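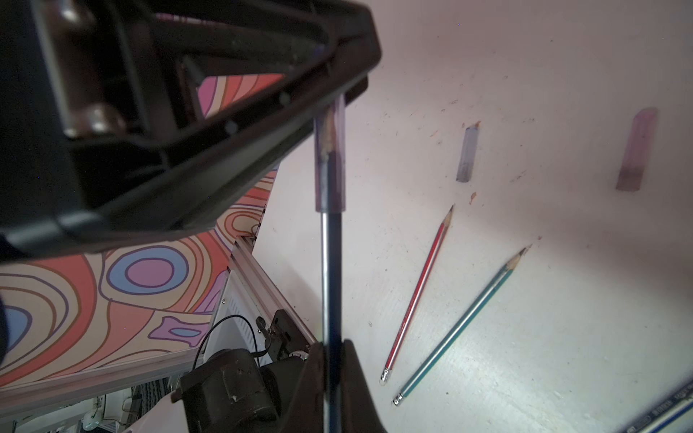 Werkstattbuch, Eintrag vom 28. März 2018

Stifte und Markierung, Fortsetzung

Heute habe ich endlich mit den Stiften angefangen. Wir haben im Moment drei verschiedene Sorten in der Schublade, und jeder nimmt, was oben liegt. Das sieht man später auf den Etiketten. Auf der Kiste 188 konnte ich die Nummer nur noch gegen das Licht lesen, und Tarun hat auf der Kiste 361 zweimal geschrieben, einmal blau und einmal schwarz, mit verschiedenem Inhalt. Welche Schrift die neuere ist, weiss er selber nicht mehr.

Der dunkelblaue mit dem durchsichtigen Oberteil gefällt mir von der Form am besten. Er ist lang und schlank, man erkennt ihn sofort zwischen den anderen. Ich schlage vor, dass wir diesen für das Werkstattbuch behalten und für nichts anderes.

Probe auf drei Untergründen

Papieretikett (Rolle von Firidow): Schrift gut, verschmiert ein wenig, wenn man sofort mit dem Daumen darüber geht. Nach einer Minute keine Spur mehr.

Klebeband, matt: geht, aber der Strich wird dünn. Man muss langsam schreiben. Rin schreibt sehr schnell und bei ihr fehlt dann die Hälfte von der Drei.

Aluminiumprofil, blank: schlecht. Mit dem trockenen Tuch geht alles wieder weg. Für Profile also weiter Etikett nehmen und nicht direkt auf das Metall schreiben. Ezekiel meint, mit vorher entfetten wird es besser. Habe ich noch nicht probiert.

Gemusterte Platte

Die Platte mit den Wellen in Koralle, Lachs, Flieder und Hellblau bitte nicht beschriften, auch nicht klein in einer Ecke. Sayaka hat gefragt, ob man auf den cremefarbenen Stellen eine Nummer anbringen darf. Ich bin dagegen. Das Muster ist so unruhig, dass eine Nummer darin verloren geht, und die dunkelbraunen Linien stören beim Lesen. Wenn eine Nummer nötig ist, dann auf den Rahmen, mit Etikett.

Bestellung

Nachfüllminen bei Wurness, Artikel 3058. Im alten Zettel stand 3305, das sind aber die breiten, die passen nicht. Devendra hat das im Winter schon einmal falsch bestellt bekommen, deshalb schreibe ich es hier deutlich hin. Lieferung erst im April.

Offen

– Profil entfetten und noch einmal schreiben (Ezekiel)
– Kiste 361 öffnen und Inhalt vergleichen (Tarun)
– Schublade ausräumen, eingetrocknete Stifte wegwerfen
– Fragen, ob Firidow die Etiketten auch schmaler hat. Die jetzigen stehen beim schmalen Profil auf beiden Seiten über und lösen sich dort zuerst.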